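Chapter 6
Chores and Machines: The State of the Question

6.1 What is being asked

The question of whether machines can do household and shop-floor chores is usually put too broadly to be answered. A dishwasher does a chore, and so does a conveyor with a fixed stop. In this chapter the word is used in a narrower sense. A chore is a short handling task carried out in a place that was not built for the machine, on objects that have not been set out for it, to a standard that an ordinary person would accept. Wiping a worktop, emptying a tote of mixed fittings and putting cutlery away are all chores in this sense. Welding the same seam on a fixed jig is not, however difficult the weld.

Three quantities matter for any such task: the rate at which it is completed without help, the time taken compared with a person, and the cost of a failure. The third is often left out of published results. A dropped sock costs a few seconds. A dropped glass ends the run and leaves a second chore behind it.

6.2 The arm and its end

Most of the hardware discussed here is small. The arms stand on a table, carry light loads and end in two opposed fingers. Large industrial arms are stronger and repeat a position more exactly, but they are costly, need guarding, and are poorly suited to kitchens. The cheaper class has become common in teaching and research, and many of its parts can be printed in plastic and driven by hobby servos.
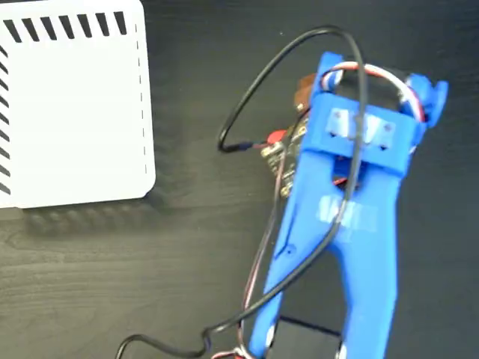
Nestor Pascual objects that the price of the arm has very little to do with it, and that a chore which fails on a cheap arm will generally fail on a dear one for the same cause: the machine does not know where the object is or what it will do when touched. The objection is sound for most table-top tasks. It is weaker where force matters, as in opening a tight lid, and weaker again where wear matters. A printed finger flexes under load, and a servo gear with play in it will place the fingertip differently according to the direction of approach. Both errors can be corrected in software up to a point, and Section 6.5 deals with the methods.

Wiring deserves a note at this stage. Cables on a small arm are often run outside the structure. They add drag, they limit the turn of the wrist, and they can catch on the work. A cable that must bend at every cycle should be given enough slack for the full range of movement and should be fixed at both ends of the bend, so that the connector carries no load.

6.3 Speed

A person clearing a table moves quickly through free space and slows only at contact. Many controllers for small arms do the opposite, or hold one moderate speed throughout. The Derese trials, which are used as a running case in this book, set 19 chores and allowed each machine four attempts at every one. The rules limited the time for a chore but set no limit on arm speed. Entrants who raised the speed in free space gained time and lost accuracy at the grasp, as the arm had not settled before the fingers closed.

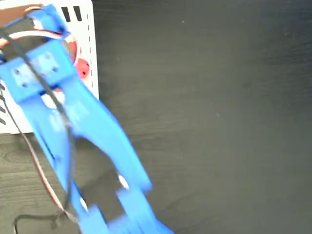 Figure 6.2 Blue two-fingered gripper in motion over a dark tabletop.

Settling time depends on the stiffness of the arm, the mass at its end and the tuning of the controller. It should be measured at the pose in which the grasp is made. Values taken with the arm folded are of little use when the arm is extended.

6.4 Reading a claim

Reports of success should be read with the conditions beside them. Genalyn Enriquez's log of the Gunen bench covers about 2,000 grasps, and records for each whether the object had been handled before by the same system. The overall rate means little until the two groups are separated. The reader should do the same with the Statamero data in the exercises, noting also any attempt in which a person moved the object back into reach.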